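Nivley Paint Names

A word list of house paint color names, kept by Colton Bergeron, who once spent a whole Thursday choosing between two whites and has not fully recovered.

What you get

One text file, names.txt, with 3000 color names, one per line. A second file, families.txt, sorts them into families: whites, grays, greens, blues, and a family called "other," where the mustards live.

The names came from old fan decks and store leaflets put out by three defunct paint lines: Arholm, Hollis and Drivodthorpe. Arholm liked weather. Hollis liked food, to the point that its browns read like a lunch order. Drivodthorpe named everything after feelings, mostly mild ones.

Gray-green gets its own family

It has 660 entries, more than any other. Paint people can't leave it alone. It is Sage, it is Lichen, it is Quiet Harbor, and in one leaflet it is Tuesday.
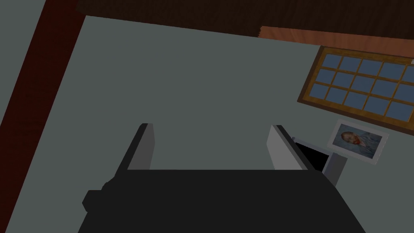

Gray-green, flat finish.

If you are training a name generator, please hold some of these back or it will offer you nothing but moss.

Format

Names are in lower case with accents removed. Apostrophes stay, after a long argument I had with myself. Where two lines used the same name for different colors, the name appears once and both families are listed next to it, separated by a semicolon.

There are no color values. The leaflets had faded by the time I got them, and I would only be telling you the color of old paper.

A deep red against a gray-green wall is a pairing all three lines recommended, under 200 names for the red alone. Most of those are wines or barns.

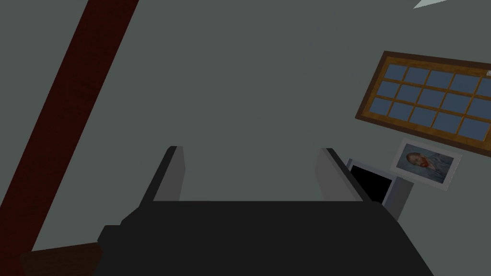 Known problems

"Oatmeal" is filed under whites, grays and other. I have stopped fixing it.

The last 100 lines were typed in February from a water-stained deck. Expect mistakes. "Plum Regent" may well be "Plum Regret," which would be very Drivodthorpe.

Some names are silly – a few are rude if read aloud quickly. They are left as printed.

Changes

0.3: split gray-green out of greens. Removed trailing spaces.
0.2: added Hollis browns. Got hungry.
0.1: first upload.

Fixes are welcome by pull request, one name per line, with the leaflet it came from.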